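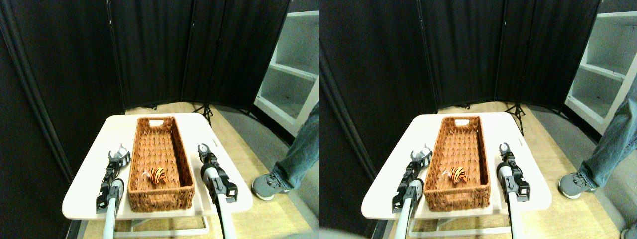 Ticket: Label printer prints every second label blank
Opened by: Gizella Borbély
Status: Solved, waiting for confirmation
Opened: 13/06/2020

Gizella Borbély wrote:
Since the update of Prullik the label printer in the dispatch room leaves every second label empty. I send 9 labels and the printer uses 18. The roll has 400 labels, so you can imagine how fast it is finished. I restarted the printer two times and changed the roll. The power light is green.

Miklós Kiss wrote:
Thank you for the clear report. Please open the printer settings in Prullik and tell me which label height is written there. Please also hold the feed button for five seconds and tell me what comes out.

Gizella Borbély wrote:
The height is 36 mm. After the feed button I got one page with small letters and then one blank label. 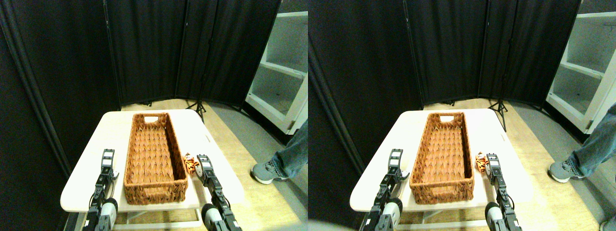 Service Desk, Drusten Office

Miklós Kiss wrote:
Your labels are 25 mm high, so the printer believes that one label ends in the middle of the next one. The update has put back the standard value. Please do these steps:

1. Close Prullik on both computers.
2. In the printer settings write 25 in the field "Height" and save.
3. Switch the printer off, wait one minute, switch it on.
4. Print one test label only.

Gizella Borbély wrote:
The test label was good, and also the next four. On the computer of Kristóf Szűcs the old value came back after he logged in again.

Miklós Kiss wrote:
His profile is still read from the old server. I moved it now. Please ask him to log out and try once more, and write here the result. I will keep the ticket open until then.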